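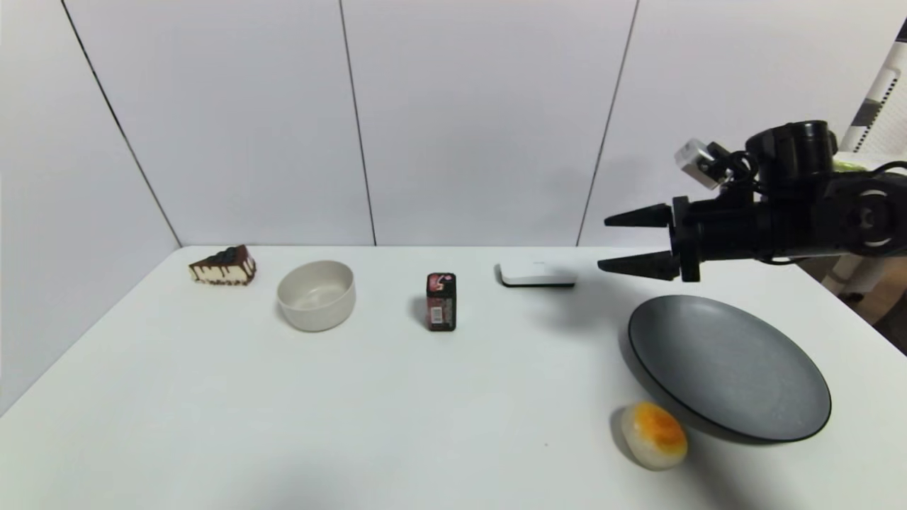

The afternoon table

In Ternasow the day has a hole in it at four o'clock. The shops on the lower street pull their doors half closed, the bus to Driltbridge waits with its engine off, and people go home to sit at a table for a short time before the evening work begins. The local word for this pause is dinsa, and I have lived here long enough to plan my own day by it.

I came to the subject through dishes. When I moved into my flat I owned one pot and a great number of forks, and my neighbor Asnakech Kassa invited me for dinsa so often that I began to feel ashamed. I had to invite her back, and for this I needed something to put on the table.

Her first advice was to buy less than I wanted. A bowl and a plate are enough to begin, she told me, if they do not look like they came from the same box. She likes a pale bowl, off-white and without shine, next to a big dark gray plate with a raised rim. I asked if she did not find the gray a little sad. She answered that I should wait until there is cake on it.

She was right about the cake. A slice of something cream-colored with chocolate running down its sides looks quite ordinary on a white plate, where every crumb seems like a mistake. On dark gray you see the pale layers first. The cake at dinsa is always cut in triangles, never in squares, and the guest receives it with the narrow tip pointing toward her. I turned it the wrong way for a whole winter before somebody corrected me.

The bowl is more difficult to explain. At many tables it stays empty from beginning to end. In some families it is for nuts, in others for sugar, and Asnakech's mother used it for the keys of her visitors, so that no one could leave too early. My own bowl cost 12 at the Sisisau market, where a potter sells her seconds from a blanket in January, when the good stalls are closed. The plate cost 21 and I carried it home inside my coat.

About the table itself people have strong opinions. The older houses use a cloth, which must be ironed. In the new flats, with their white walls and white tabletops, most have given up the cloth, and I think the objects look better for it. Each thing has its own soft shadow and some space around it. The rule I follow is to leave a hand's width between one dish and the next. Daily life comes to the table also, of course. There is usually a small packet of something that was not put away, or a flat white device lying near the wall. Asnakech moves such things when her aunt is coming. For me she leaves them where they are, and I take this as a compliment.

Dinsa lasts 40 minutes if nobody has news. With news it can go on until the lamps are lit, and then the bread comes out and it becomes supper.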